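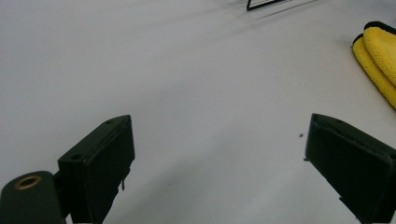

Fig. 1. View from the gripper camera, jaws open, yellow towel top right.

Project report: hand-held gripper for recording folding tasks
Build name: Nanatitz
Submitted August 1, 2023

1. What I set out to do

Make a hand-held two-finger gripper with a camera on it, cheap enough to build at the shared workshop, and good enough to record someone folding a cloth with it. No arm, no motors. You hold it, squeeze it, the fingers close. The video plus the finger opening is the data.

First idea was a full arm. Dropped in October, too dear and my bench space wasn't big enough anyway.

2. Parts

Fingers and mounts: printed, very dark green (comes out nearly black on camera). Pads are boxy with a flat inner face, corners rounded off. Brass-coloured ring insert in the mount, visible bottom left in Fig. 1. Fastener holes along the top of the finger.
Trigger and linkage: printed, second version. First one snapped at the thin bit.
Camera: wide lens board from Kamath, came with no paperwork.
Logger: Cluveo board, runs off a power bank.
Screws, springs, cable ties out of the workshop tins.

3. Building it

Printing took most of the first fortnight. Holes came out tight and had to be opened up with a hand drill. Should of checked the clearance setting before doing the whole set. Reprinted the left finger twice, right finger once.

Inserts went in with a soldering iron. One went in crooked and I left it, the screw still bites.

Camera angle was the fiddly part. Too high and you lose the finger tips, too low and the pads fill half the picture. Settled on the view in Fig. 1, where both fingers come up from the bottom edge and there is plenty of table between and above them. The right one looks bigger than the left. I think the camera bracket is a bit twisted but have not measured it.

4. Recording

Table is pale grey-white, smooth. Good contrast with the fingers, less good for glare. Switched the strip light over the bench off for the later sessions.

Each take: start logger, open jaws fully, hold still for a second, do the fold, open jaws again, stop. The still second is for lining up the video with the logger. Forgot it a lot at the start.

Takes recorded: 61
Video frames kept after trimming: 2,769
Frames thrown out: 1,214

Most of the thrown out frames were blur, or my sleeve. Frames were thinned before counting so the totals are small for that many takes.

5. Problems

Logger dropped out in 9 takes. Loose plug at the power bank end, taped up, fine afterwards.

Shadow. The gripper puts a soft dark patch on the table just ahead of the fingers (faint, but it's in Fig. 1). My edge finding script took it for cloth more than once. Raised the threshold, which helped with the shadow and then missed thin single layers of towel. Half fixed.

Folded edges are hard to get hold of. Pads are flat and slide over a thin fold instead of getting under it. Microfiber is better than cotton for this, thicker edge. A thin lip on the finger tip would probably do it, drawn up but not printed.

Hand gets tired. The spring is too strong for long sessions. Swapped for a weaker one from the tins and then the jaws didn't open all the way, so swapped back.

6. Did it work

Partly. The gripper holds together, the video is usable and finger opening is logged alongside it. Fold direction can be read from the video by eye. The script gets it right on plain takes and not on the shadowy ones. I had hoped to train something small on the data and run out of time for that.

7. If I did it again

Matte sheet over the table from day one.
Finger tips as seperate parts, so a bad tip is a short reprint.
Proper locking plug on the power lead.
Ask Rokoneck for the softer pad material, they had offcuts and I left it too late.
Write the take numbers down on paper as well.

8. Files

Print files, logger code and the trimmed takes are on the workshop shared drive in the Nanatitz folder. The finger files marked v3 are the ones to use. v2 has the tight holes.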